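Desktop teardown cell: insertion force vs. camera for memory modules
Forum: Manipulation and Assembly

slotgrease
Posted in November

Writing up what we have so far on the Cedar runs, because two people asked in the Latetti thread. The task is putting a memory module from the fixture tray into an open tower lying on its side. We compared two methods. One finds the slot by camera only and pushes straight down. The other uses the camera to get close, then tilts the module and searches by contact until the force reading drops.

We did 217 insertions in total, split between the two. Camera only was faster when it worked, but it jammed on one end far more often. 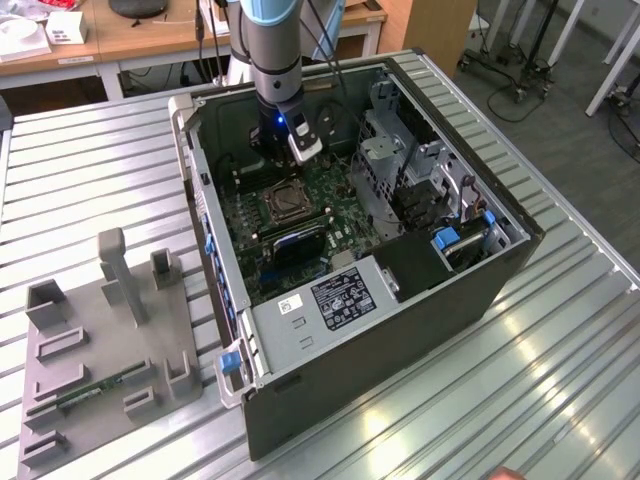 The contact search adds roughly 3 seconds per module. I think that is worth it. Most of the camera-only failures came from small errors in angle, and the force limit stopped the arm before it did any damage.

pinheader_dan
Did you move the tower between runs? If it stays put, you're mostly measuring how good your calibration was that morning.

slotgrease
We shifted it by hand every few runs, but not by a set amount. Fair point though. I'll log the offsets next time.

Cistance
I don't agree that this shows contact search is better. You gave it a tilt and the other method no tilt. Run camera only with the same tilt and see what is left of the gap. The Pavliuk scripts have a tilt option already.

slotgrease
The tilt needs contact to know when to level out. Without it you are guessing at the depth.

Cistance
You can level out at a fixed height. We do that on 2 board types and it's fine - not great on worn slots.

pinheader_dan
I'd want to see that as a third condition before picking a side. Also post the force plots if you have them.

slotgrease
OK, I'll add fixed-height tilt as its own condition. Plots are on the lab drive, I'll upload them tonight after 8.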